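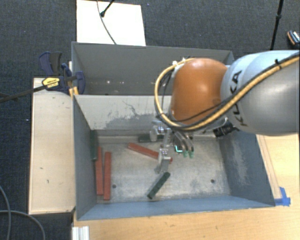
Section 3 is bin prep and loading for the Flanon long-block set. Do this before you touch the labels or the count sheet, those are Section 4. Any open-top metal bin will do if it's deep enough, new or old. Scraped paint on the walls is fine, a worn gray floor is fine. The small holes in the floor are fine too, with long narrow blocks like the red and dark green ones. Small parts are another story, see 3.4.

3.1 What you need

- The bin, plus one spare
- Dry rag, damp rag
- Soft brush
- Masking tape and a marker
- Flanon blocks, all colors, out of the shipping carton
- Floor mat (Dindent thin mat, or cut your own)

Mat is optional for long blocks. Not optional for the pegs.

3.2 Clean and check the bin

1. Tip the bin over a trash can. Tap the bottom.
2. Brush the corners. Dust packs in there.
3. Damp rag on the floor, then the walls. Then dry rag. Leave it ten minutes if you have ten minutes.
4. Run a gloved hand along the top edge. Anything sharp, file it or swap the bin.
5. Look at the walls for flaking paint. Scrapes can stay. Loose flakes come off now, with the brush, before any blocks go in.
6. Set the bin down where it's going to live. Push on each corner. If it rocks, shim it.

CAUTION: Gloves on for step 4. A bare finger finds the burr first.

Note: don't use solvent on the inside. Takes the paint off and then you're back at step 5.

3.3 Load the long blocks

1. Pull one color at a time out of the carton. Red first, then dark green, then the rest in whatever order.
2. Check each block for chips at the ends. Chipped ones go in the spare bin, marked with tape.
3. For a trial load put in just a few of each color. Three red and three dark green is plenty.
4. Lay them in. Don't drop them from the top edge.
5. Check you can get at every block without shifting the others much. If not, bin's too small or you put in too many.
6. Trial load OK? Add the rest, up to 77 to a bin. Over that the weight gets silly.
7. Write the total on tape, stick it to the outside near wall. Not the inside, it peels.

CAUTION: Two people to lift a full bin. Bend your knees, etc. You know this.

Note: mixed colors in one bin is OK for the trial load and for open play tables. For storage keep one color per bin. The Ekanayake shelf units take four bins across, so plan on four colors per shelf.

Note: keep loose blocks back from the walls if you care about scuffs. The right and far walls get it worst in our bins but your's may differ.

3.4 Small parts

1. Mat down first. It has to cover every hole in the floor, right out to the corners.
2. Press the mat flat. No bubbles.
3. Pegs and caps go in a tray, tray goes on the mat.
4. Not more than one tray deep.

No mat? Tape over the holes from underneath. It holds a month or two. Put a date on the tape.

3.5 Quick fixes

Blocks jammed across a corner: lift one end, don't pry.
Block stuck to the floor: bin went in damp. Take everything out, dry, start over at 3.2.
Paint dust on blocks: dry rag, then do 3.2 step 5 again, properly this time.
Count is off: check the carton flaps. Then the spare bin. Then count again before you order anything.
Hard to see the dark green ones in a dark bin: move the bin nearer the light or put a pale mat under.

3.6 Big orders

Site sets come as 1,221 blocks on one pallet. Don't unload the whole thing at once. Fill one bin, get it on the shelf, fill the next. Some 500 blocks is a fair morning for two poeple including the end checks. Keep the cartons until the count sheet is signed.

Spare blocks are sold by color, in packs. Part numbers are in the back of the guide. The ones printed in the December edition are out of date, use the new list.

Go on to Section 4: Labels and count sheet.

Westemley set-up desk
1 March 2019

Comments (4)

binsandbobs: Tape under the holes lasted us way less than two months. Just buy the mat.

greenshelf: is 77 for the deep bin or the regular one? we can't get that many in ours and still close the shelf door

Westemley set-up desk: Deep bin. For the regular one stop when blocks reach the top edge, minus a hand's width. Will add it.

mk_playroom: 3.2 step 6 saved me, floor in our back room is terrible. Folded cardboard works for a shim.

Contact: Westemley set-up desk, use the form on the Parts page | © 2019 Westemley | Back to top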